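Lempi Laitinen
Feb 7, 2023

Read another "I decluttered my whole life in 20 days" piece last night. I have doubts. A thread.

First, the number. The author says she got rid of 369 things. Does a pair of socks count as one or two? Does a drawer of rubber bands? She never says.

Second, the bins. Every one of these articles starts with owning too much and ends with a shopping list. This one wants you to spend $219 on matching containers from Pungate so you can own less.

I have containers. Everyone has containers. They are mostly holes.

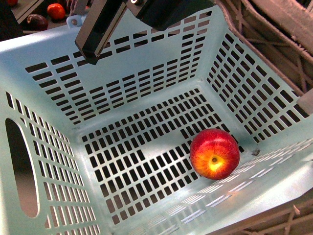 Perfectly good basket. Did not cost $219.

Third, "if you haven't touched it since August, let it go." I haven't touched my snow shovel since well before August. I haven't touched my passport either. Should I let that go?

The Dridix people have an app for this now. You scan your stuff and it gives each item a "keep score." My sister tried it. Her winter coat got a 70 and a bread machine she has used once scored higher. She still has both.

Then there's the claim that a clear counter lowers your stress. I went looking for where that came from. The article links to a blog, the blog links to a podcast, and the podcast is two guys agreeing with each other.
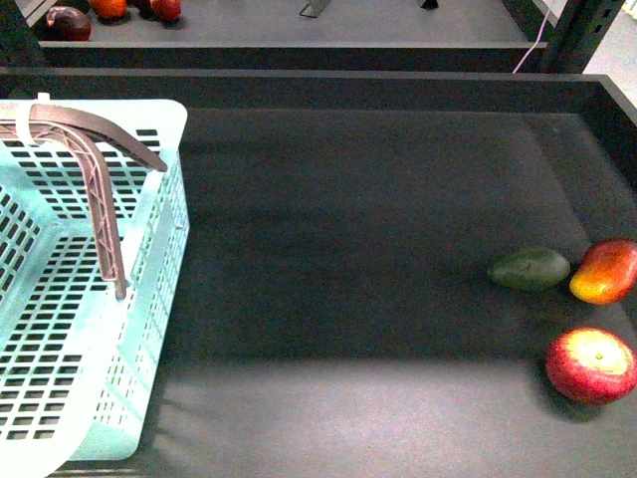 Basket, tray, brown handle. Keep score unknown.

What bugs me most is the before and after pictures. Where did the stuff go? I'd like to see the garage. I'd like to see the trunk of the car.

Somebody will reply that it worked for them. Fine, I believe you. Tell me again in a year, and tell me how many of those things you bought a second time.

Also no, I'm not sending anyone the link. She gets paid by the click and I already gave her three.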